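July, bench notebook, two-arm cell, dish handling

Writing down the rules as they stand, because Saskia and I found we were working from different versions. Hers had the old reset order and mine was missing the cable check. Eamon wants one page taped inside the cabinet door by the end of the month. This is the draft for it.

Before power on. Look over both base plates and try each fastener by hand. Follow both purple cables from base to wrist. They need enough slack for a full wrist turn and must not catch on the elbow bracket. If you re-tie one, move the wrist through its range slowly before anything else, and write your initials in the log.

Reach. Keep hands outside the rails while either arm is live. Bijan asked if holding the pause is enough to lean in and straighten a plate. It isn't. Pause keeps torque on. Stop, wait for the light, then reach. Same for visitors, same for Vikas when he is in a hurry.

Two-arm holds. One arm takes the weight first and the second closes after. To release, one opens and backs away before the other moves at all. Both opening together counts as a drop even if the plate lands flat on the table. We argued about this and Halima's reading won, so the old runs have to be re-marked. That is 1596 onward in the Plameck log. I have done as far as 1743 and will get to the rest.

Labeling. Mark a run "assisted" if anyone touched anything between start and stop. No half categories. If you aren't sure, mark it assisted and put a note next to it. The Garkgate sheet still has a "partial" column — ignore it until I get it removed.

Props. Use only what is on the prop list. Anything chipped comes off the table and off the list the same day. Glossy plates are allowed but get their own tag, as the glare changes from one side of the table to the other.

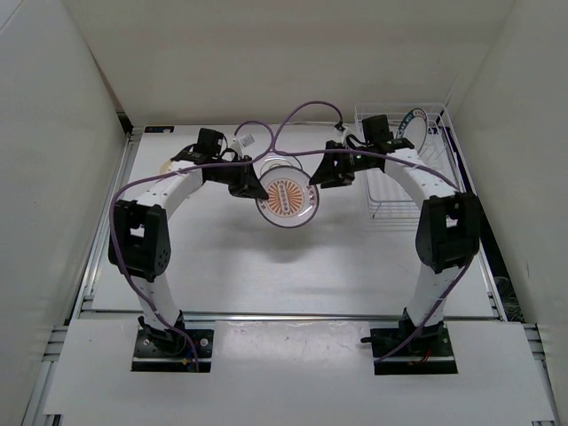

Grip force stays at level 3 for all plates until we have a reason to change it. If someone does change it, both arms get the same value and it goes in the header of the run, not in the comments. I lost most of a morning to one buried in the comments of 2269.

End of session. Arms to park, stop, power off in that order. Glasswork and plates back to the shelf, film on the front panel checked for lifting.

Open items:
Who signs off a rule change. Eamon says any two of us, Halima wants it to be her or me.
Wording for the stop light line, Saskia has it.
Remaining re-marks, me.
Ask Vikas for the spare cable ties back.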